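Setting Up a Two-Finger Grasp with Tactile Pads: Guide for Club Members

Last updated: November
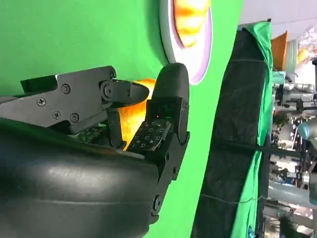
Members preparing for the Clukgate Student Manipulation Challenge are required to complete this procedure before booking time on the arm. It assumes that you have finished the safety induction and can start the controller without help. Allow one full evening session.

Before you begin

Check every screw on the finger plate and the joint brackets with the correct driver. Tighten by hand only. Inspect the sensor pads for dust or torn edges and wipe them with a dry cloth. Solvents must not be used on the pads. Route the cables away from the finger joints and move each finger slowly through its full travel to confirm that nothing catches.

Step 1. Zero the pads

Open the hand fully with nothing touching either pad. Start the Womon logging program and record 300 samples. The program stores the average as the zero value. Repeat this step whenever the hand has been switched off, even for a short break.

Step 2. Set the closing limit

Enter 190 in the force limit field. This is a club setting in raw sensor units and applies to the practice fruit. Please do not raise it without speaking to Hryhorii Lysenko, who supervises the Koval bench.

Step 3. Make the first grasp

Bring the hand in at low speed and stop with the object between the fingers. Close until both sides report contact, then pause for 2 seconds. Glossy pieces tend to roll toward the fingertips, so aim for the centre of the pad where the shape allows it. If the reading climbs on one pad only, open the hand, shift the approach and try again.

Step 4. Lift and return

Raise the object a hand's width, hold, and lower it to the plate. Release before moving the wrist. Rounded pieces sitting in a pile will shift when one is taken, and the next approach must be planned again from the new position.

Step 5. Save your record

Save the file under your team name and the attempt number. Mark failed attempts as well as good ones — the training set held 3,059 grasps at the close of last term, and the failures have been used as often as the successes. Files without a team name will be deleted at the monthly tidy.

Common faults

A pad that reads high with the hand open usually needs to be zeroed again. A finger that stops short of its travel should be reported and left alone. Unexpected movement of any kind calls for the stop button first and a written note second.

Questions about bookings or scoring should be directed to Elīna Butkienė at the Stimunside workshop desk.

2 comments
Shares: 19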